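Skala abre el taller y la mano se toma su tiempo

22 de abril de 2024 – Skala celebró su jornada de puertas abiertas con una mano robótica como anfitriona y 20 visitantes apretados contra la cinta. La demostración, preparada junto a Histovent, prometía ordenar una mesa de despensa corriente: miel, aperitivos, un bote con pulverizador. Prometía también puntualidad, pero arrancó con el café ya terminado.

El público guardó un silencio de partido de tenis. Una niña preguntó si en casa también recogería los calcetines. Le respondieron que eso figura en la hoja de ruta, lugar donde al parecer caben muchos calcetines.

La mano, junto a un cartón de bebida volcado sobre la moqueta azul. 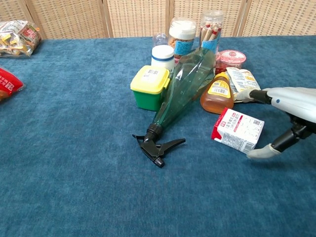 Próxima cita

Skala repetirá en septiembre, con 3 pases y entrada libre previa inscripción. El café, aseguran, durará más.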